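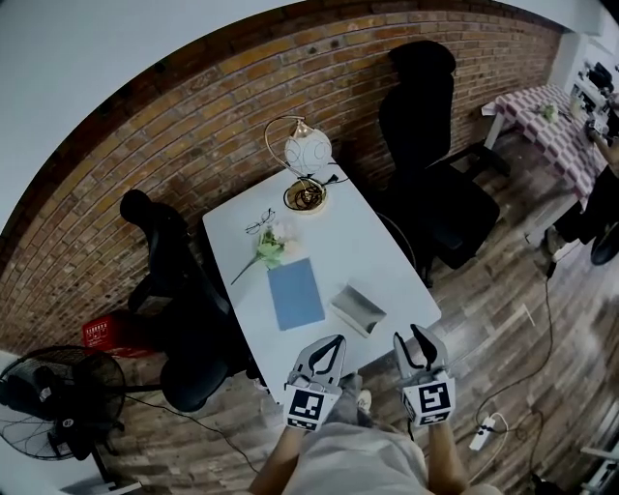
Asunto: Re: [taller] Pinzas de mano Otex: ¿montamos el segundo par?

Lista del taller compartido Dreltbridge
18 ago 2022

El mensaje anterior decía:

> Buenas a todos. El primer par de pinzas ya se puede usar. Los marcadores
> se detectan bien y Skotus saca la trayectoria de las dos manos sin
> calibrar nada aparte. Llevamos 523 demostraciones en la mesa blanca y creo
> que con eso el brazo ya debería aprender a recoger objetos sueltos.
> Propongo pedir otro juego de piezas a Avotiņš y montar el segundo par
> antes de que se enfríe la cosa. ¿Alguien en contra?

Pues yo, de momento. No tengo nada contra las pinzas, que me parecen lo mejor que ha salido de esa mesa de trabajo desde junio. Lo que no veo es el salto de «se detectan los marcadores» a «el brazo debería aprender». Voy por partes y perdonad la longitud.

1. Los números

De las 523 demostraciones, Skotus me deja 236 cuando le pido que descarte las que pierden alguno de los marcadores durante más de un segundo. Podéis repetir la cuenta con los ficheros de la carpeta común. Menos de la mitad, y eso con un umbral generoso. Si alguien tiene otro criterio que dé mejor resultado, que lo escriba en la lista y lo probamos, pero que esté escrito antes de mirar la cifra.

2. Los objetos

Cuaderno azul, flor artificial, gafas, cajita, lámpara. Siempre en la misma mesa y casi siempre en el mismo reparto: la lámpara al fondo, la flor con el tallo hacia la izquierda, las gafas al lado. Con eso se aprende una mesa concreta. Moved las cosas, por favor, y moved también las sillas. Y el cuaderno plano sobre el tablero es un caso feo para unos dedos curvos como los nuestros; me gustaría saber cuántas de las tomas buenas son con él, porque sospecho que pocas. 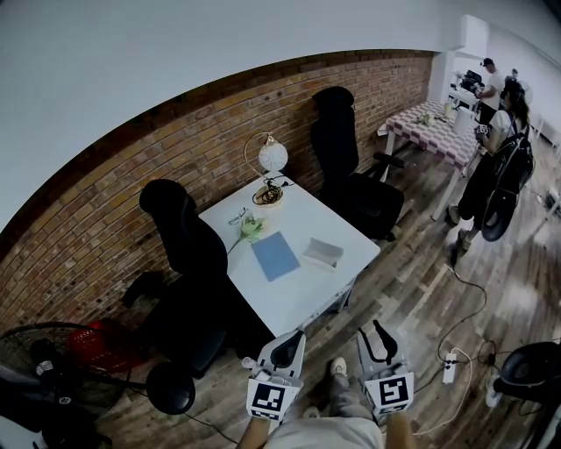

3. El fondo y los cables

La pared de ladrillo es muy bonita y tiene textura de sobra para el seguimiento, de acuerdo. El mantel de cuadros de la otra mesa me da más miedo: patrón repetido, contraste alto y bordes rectos. No afirmo que cause los saltos de posición, porque no lo he medido. Quitadlo una tarde, grabad lo mismo y comparamos. Cuesta cero euros.

De paso, la regleta y el cable negro del suelo. Quien lleva las pinzas va mirando la mesa y tiene las dos manos ocupadas. Una canaleta, aunque sea fea.

4. El dinero

El presupuesto de Avotiņš por el segundo juego suma 1.467 en la moneda que sea, que el PDF no lo dice. ¿Con envío o sin él? Tampoco lo dice. Antes de gastarlo quiero ver el brazo coger la cajita 2 veces seguidas desde posiciones que no estén en los datos. Es un listón bajísimo.

5. Lo que sí haría ya

Cambiar el forro negro de los dedos por algo que se pueda despegar y sustituir, anotar la hora de cada sesión y guardar las tomas descartadas en vez de borrarlas. Me ofrezco para lo segundo y lo tercero. Para lo primero me falta el archivo de la pieza; el que hay en la carpeta es la versión vieja, con el agujero del tornillo en el otro lado.

Si la prueba de la caja sale bien, voto a favor del pedido y me callo.

Un saludo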